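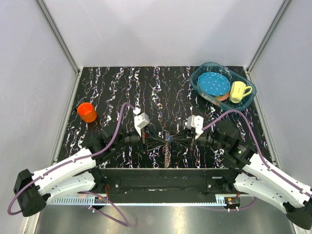
Plastic tableware is the general name for plates, cups, mugs, bowls and similar items made from moulded plastic and meant to be washed and used again. It is distinct from disposable tableware, which is thinner and is thrown away after one meal. Reusable plastic pieces are common in homes with young children, in school dining halls, in caravans and on picnics, where china and glass are easily broken.

Materials

Most modern pieces are made of polypropylene or melamine resin. Polypropylene is light and slightly flexible, and can be made clear, cloudy or fully coloured. Melamine is harder and heavier, takes a printed pattern well and feels closer to china, but it should not be put in a microwave oven. Older cups and tumblers were often made of polystyrene, which is brittle and tends to crack along the rim. Polycarbonate was widely used for clear tumblers and jugs until concern over bisphenol A led many makers to change to other plastics.

Forms and decoration

Plates are usually round, with a plain or scalloped rim. Spots, stripes and flowers are the most frequent patterns, and many sets are sold in mixed colours so that each member of a household can keep to one. Cups without handles are often made with a slight taper, which lets them stack. Ribbing on the outside of a cup gives a better grip and stiffens the wall, so that less material is needed. Mugs do not stack as well as cups because of the handle, and are normally stored singly or hung from hooks.

Washing and draining

Plastic sheds water less readily than glazed china. Drops cling to the surface and dry slowly, and plastic pieces often come out of a dishwasher still wet when the china beside them is dry. They are commonly left in a rack or basket before being put away. Plates drain best on a slant - laid flat, they hold a pool of water in the well - and mugs are turned upside down or on their sides.

A basket or tub is also used for carrying dishes from the table to the sink. Rectangular tubs with rounded corners are easier to wipe clean than square-cornered ones, as food does not lodge in the angles. A tub without holes keeps drips off the floor but has to be emptied afterwards, and dishes left in it for long may begin to smell.

Tomato, curry and tea stain pale plastics. Soaking in warm water with bicarbonate of soda removes light stains, while deeper ones are usually permanent. Scouring pads scratch the surface and make later staining worse.

Collecting

Interest in plastic tableware as a collected item grew slowly. The Hanis range, sold by the firm Clanosska in six colours, is among those sought by collectors, who prefer full sets with no knife marks on the plates. A catalogue compiled by Buppha Sukprasert lists 204 patterns, of which 161 are plates. Kobina Laryea, writing in the newsletter Zidura, criticised it for leaving out children's mugs almost entirely, and a supplement on mugs and beakers was issued the following April. Unmarked pieces are hard to date, as moulds were sold on between makers and stayed in use for many years.

Disposal

Polypropylene can be recycled, though not all local collections accept it in the form of tableware. Melamine cannot be melted and re-formed and normally goes to general waste. Pieces in sound condition are often passed on through charity shops and playgroups. Cracked cups and plates should not be used for food, as the cracks are difficult to clean.

See also: Dish drainer; Enamelware; Lunch box; Melamine resin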